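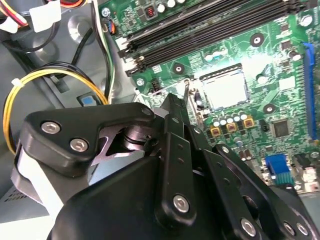

What does a robot need to get right when it works inside a desktop computer? Mostly the approach. If the wrist comes in at a bad angle, the fingers run out of room long before they reach the part they're after.

Print this page | E-mail this article
Research > Gradgate Workshop Papers > Section 4
Search this site Enter keywords Go

4. What we saw at the Gradgate open day

I should say up front that I went to Gradgate as a skeptic. We had been reading the Fokach reports for months, and a report always makes a cell look calmer than it is. So when the Zonar group opened their lab to visitors on Sat 13 August, I signed us up and drove over with a notebook (and a long list of complaints, most of which I ended up keeping to myself!).

The day was built around 3 stations, and we spent nearly all of our time at the second one, where the job is service work in a desktop PC. Figure 1 gives the view from the wrist, with the gripper reaching into the open case toward the motherboard. I like this view a lot more than the overhead one we use at home. You get the narrow finger, the CPU socket and the empty memory slots all together, and you also get the wiring, which our own simulator leaves out completely. There's a loop of yellow and black power wires right there on the left, held by a zip tie, and any planner that treats a case as a clean box is going to have a bad afternoon with it.

Figure 1. Wrist view of the gripper inside the desktop case at the second station.

We asked for 10 runs and the hosts were nice enough to give us all of them, lunch or no lunch. Two ended early when the force limit tripped. I was glad to see those, since the published Fokach set holds 3,017 runs and the write-up says very little about the ones that stop short. The operator showed us the log for both, and the contact force had been climbing for a good while before the limit kicked in. We've put an earlier warning threshold into our own controller on the strength of that, and Section 5 covers how it behaves.

The other thing I brought home was about Ghauri, the planner Zonar runs on top of the arm. On paper it picks a wrist angle once and sticks with it. In the lab it kept making small corrections all the way in, and when I asked, they told me that had been added in March and hadn't reached the manual yet. That cleared up a gap between their numbers and ours that had been bugging me all spring.

I'd have liked more time on lighting. The load plate on the socket throws back a bright reflection in Figure 1, and our socket detector is touchy about exactly that kind of thing. The hosts offered to send raw wrist footage so we can test against it, and we'll report those results separately.

Print this page | E-mail this article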